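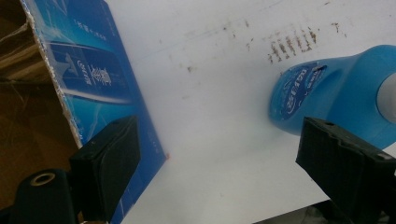 Minutes of the Brarnon project meeting, December

Place: Asteteo, the small meeting room beside the Hamdy bench
Started: 10:05 am, a little behind because the previous group were still packing up their laptops
Chair: Jhun Dagdag
Present: Jhun, both of the demonstration operators, the training lead, the two honours students, and the bench technician by phone for the first half
Apologies: the statistics adviser, who sent written comments (see item 4)

1. Welcome and last minutes

Jhun welcomed everyone and thanked them for coming in at what has been a tiring time of year. The students were congratulated on handing in their interim reports, and there was a round of applause for them, which went on for some time. The previous minutes were accepted with one correction: the sentence about the board being "cleaned between every take" should have read "checked between every take". Those are different jobs, and the operators were keen to have the right one written down.

2. The spray-and-wipe demonstrations

The training lead gave a friendly and fairly thorough account of where the demonstration set has got to. As most of us know, the task is to bring a spray bottle to a marked patch on a white surface, spray it, put the bottle down somewhere sensible and wipe the patch with a cloth. The operators do it by hand with the hand-held grippers, and we record the view from the gripper and the view from the head together. Oletti, our training code, then learns from the two views lined up in time.

There are now 80 usable demonstrations. Half of these, 40, were done with the marks grouped in one patch and nothing much else on the surface. The other 40 had extra specks and smears scattered around the main patch, and sometimes other objects nearby, so that the model had to work out which marks mattered most and where to begin.

The operators said the second half was a good deal slower to do. One of them explained that when there are specks everywhere you find yourself chasing them, and the demonstration ends up longer and more wandering than you meant it to be. The other felt the opposite temptation, to go straight for the big patch and leave the rest, and wondered if the model was being shown two different habits. This was thought to be a very good point and we came back to it under item 3.

The bench technician asked if the bottle was being grasped the same way each time. The operators said no, and that they would find it hard to promise. Sometimes it is upright at the start of a take and sometimes on its side, and they pick it up accordingly. The training lead would like to keep the variety but wants the starting position noted on the log sheet from now on. 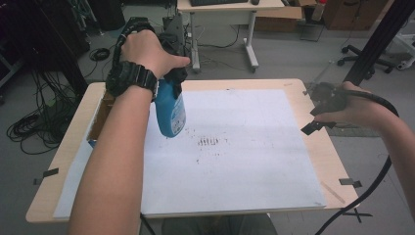

Bottle over the marked board, gripper in the other hand.

The technician also raised cables. With one arm out over the board and a cable coming off the hand, it is easy to drag the loop across the view without noticing. We talked about this for longer than planned. A few people favoured a clip at the elbow, and one of the students offered to try a soft strap at the upper arm, which she has used for a different rig. It was agreed to try both for a morning and keep whichever the operators find less annoying. Jhun reminded everyone that comfort counts for a lot here, as a stiff arm shows up in the recorded path.

3. First results on choosing where to spray

The students presented this together and did a lovely job. They had trained one version of the model on the gripper view alone and another on both views, then ran each on the same set of 40 held-back layouts. The layouts were fresh arrangements of marks that neither version had seen.

With both views, the model aimed at the main patch in 36 of the 40 layouts. With the gripper view alone it did noticeably worse, and the misses were mostly of one type: the gripper approached from a side where the main patch had already dropped out of its view, and the model settled on whatever small speck it could still find. Once it had settled it rarely changed its mind.

The training lead was pleased but asked for some caution. Aiming at the patch is only the first part of the task. A run counted as a success here if the nozzle was pointed inside the outline drawn around the patch at the moment the trigger was due, and nothing in that number says whether the surface would have come clean. The students agreed and have already labelled their table "aim only" so that it won't be quoted for something it doesn't show.

There was then a long and rather enjoyable discussion of the four misses with both views. Two were layouts where a second group of marks was nearly as big as the first, and several people in the room said they would have hesitated as well. One was a layout with a brightly coloured box close to the patch, where the model drifted toward the edge of the box. The last one has no obvious explanation. Jhun asked that it be kept and looked at again, even if it turns out to be dull.

On the operators' question about two habits, the students split the demonstrations by operator and trained on each half separately. The two models did begin in different places when the specks were widely spread. One went for the patch first and the other tended to start from the outer marks and work in. The mixed model seemed to lean toward patch first, though the students were careful to say that they have run this only once and the difference may shrink when it is repeated.

We agreed that the order should be settled before any more demonstrations are made. After some back and forth the room came down in favour of patch first, then the outer marks from left to right, then one wide wipe to finish. The operators are happy with this and will write it on a card for the bench.

4. Written comments from the statistics adviser

Jhun read these out. The adviser is broadly content with the held-back layouts but would like to see the order of the runs shuffled, so that one version of the model isn't always tested on a freshly prepared board. He also asks that the person marking aim as good or bad should not know which version produced the run. The students were a bit sheepish about the second part, as they had done the marking themselves with the file names in plain sight. They will rename the files and ask one of the operators to mark them again.

He closed with a kind note about the clarity of the plots, which the students asked to have minuted.

5. Marks and surfaces

A shorter item, although we managed to stretch it out. The present marks are brown on white, which gives the model strong contrast and probably flatters it. The technician suggested paler marks, and the training lead suggested a greyer surface. It was pointed out that changing both together would leave us unable to tell which had made the difference, so the paler marks come first and the surface stays as it is for the next set.

The operators asked for a drawn template for placing the marks, as they currently do it by eye and each has a favourite corner. One of the students will make a few paper templates to try. The technician left the call during this item, with thanks.

6. Any other business

The log sheets are being filled in nicely but the column for notes is too narrow. New sheets will have a wider one.

The kettle in the shared kitchen has been replaced. Jhun thanked whoever arranged it and would love to know who that was.

Actions

Operators: write the order card for the bench; note the bottle's starting position on every log sheet; try the elbow clip and the upper-arm strap.
Students: rename the run files and arrange for them to be marked again; repeat the split by operator; make the paper templates; set aside the unexplained miss with both views saved together.
Training lead: shuffle the run order in the Oletti test script; write a paragraph on what "aim only" covers.
Technician: mix some paler marks and bring samples to the bench.
Jhun: reply to the statistics adviser; order the wider log sheets.

The meeting closed at 11:40 am. The next one will be in the same room, with the repeated split as the first item.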